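About Witico

Robots that learn from hands, and the people behind them
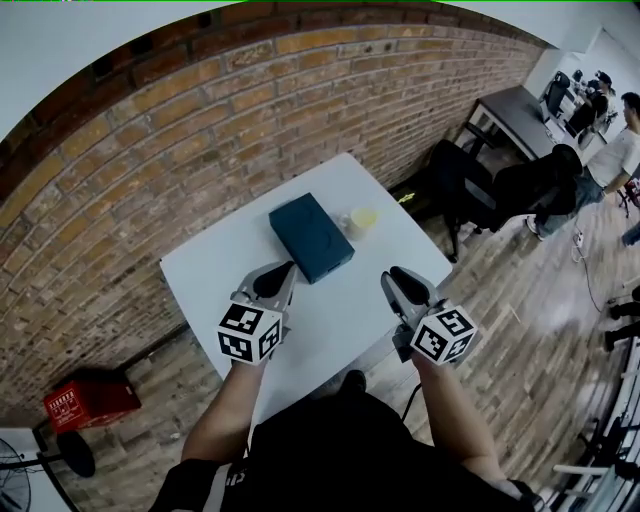 A teal box, a small cup and a pair of hand-held grippers at one of our tables.

Witico is a small research lab working on one question that we never seem to get tired of: how can a robot pick up everyday two-handed skills from people, without anybody having to steer a robot to teach it? Opening a box, moving a cup out of the way, passing something from the left side to the right. You did several of those things before breakfast and didn't think about any of them. We think about them all day long (and quite often over lunch)!

Who we are

The lab was started by Qistina Manurung and Walid Rizk, who met while working on robot arms that were very good at doing the same thing in the same place. Qistina wanted arms that could cope when the box had been put down at a different angle. Walid wanted to stop spending his evenings driving those arms with a joystick. The first version of our method came out of that argument, and the two of them still have it from time to time.

Endang Sembiring leads the learning side and looks after the models. Moataz Morsy designs the grippers, prints most of the parts and repairs what the rest of us drop. Rafferty Mercado runs collection, meaning the tables, the objects, the schedule and the long list of tasks. There are 14 of us altogether, and everyone takes a turn at the tables, founders included.

How we work

A person stands at a table with a gripper in each hand and does the task. Each gripper carries a cube covered in black-and-white markers, and a camera at head height watches the work from the person's side of the table. The markers let us recover where each gripper was and which way it was turned at every moment, as long as the camera has a decent view of the cube. What comes out is a record of two hands at work, in a form that a pair of robot arms can follow.

We call the method Ridell. The part we're proudest of is what it does with the seconds before contact. Most of our early models copied the whole path of the hand, wobbles and all, and they would arrive at the cup in a lovely human-looking curve and miss the rim. Ridell learns the approach loosely and the contact tightly. Far from the object it cares mainly about getting there without hitting anything. Close in, it pays attention to the angle of the fingertips, the spacing between the two grippers and which one moves first.

That last point took us a long time to see. When people use both hands, one of them usually settles a little earlier and holds things steady for the other. Endang noticed it while checking failed runs, where the robot kept bringing both arms in together and pushing the lid sideways. Once the model was given a way to represent who leads and who follows, the lids started coming off.

What we've found so far

Our latest test used 1,000 demonstrations, gathered by everybody in the lab over one long stretch that ended in September. We trained on all of it, then ran 100 trials on a pair of arms with boxes the model had never met. Our older method finished 58 of them. Ridell finished 81! We were very happy, and then we spent the next weeks on the other 19, where most of the interesting stuff was.

Light-colored cups on light tables are still hard. So are shallow lids, the kind that give a fingertip almost nothing to push against. If one gripper passes in front of the other, the camera can lose a marker cube, and for now we throw out those stretches of the recording instead of guessing at them. Moataz is trying a different cube mount that sits farther out from the wrist. It does make the gripper a bit clumsier to hold, so we're going back and forth on it.

We also learned that variety between people helps more than we expected. Left-handers, slow movers, people who pick up a cup from the top and people who would never dream of it: a model trained on 3 different demonstrators did better on new boxes than one trained on the same number of runs from a single very tidy person. (The very tidy person was Walid. He has asked for the experiment to be repeated.)

What we're working on now

Two projects are taking up most of the whiteboard. Krishnan is our set of shared tasks, written so that another lab can set up the same table with the same kinds of objects and compare results with ours. Each task comes with a start layout, a clear rule for what counts as finished and a few sample runs, good and bad. We want the bad ones in there, as they've taught us plenty.

Drakent is newer and messier. It's our attempt to have the robot notice partway through that a grasp is going wrong, back off and try again from another side. People do this constantly, with tiny corrections that barely show. To catch more of them, Rafferty has stopped asking demonstrators to redo a run when they fumble. Fumbles go in now, with a tag.

Working with us

We take on student researchers for a term at a time, and we enjoy having visitors who want to try the grippers for themselves. No robotics background is needed to be a demonstrator. You'll get a short practice session, after which most people have stopped thinking about the grippers and started having opinions about cups.

If you run a lab and would like to try the Krishnan tasks, write to Rafferty. For questions about the method, Endang is the right person, and she does love a long email.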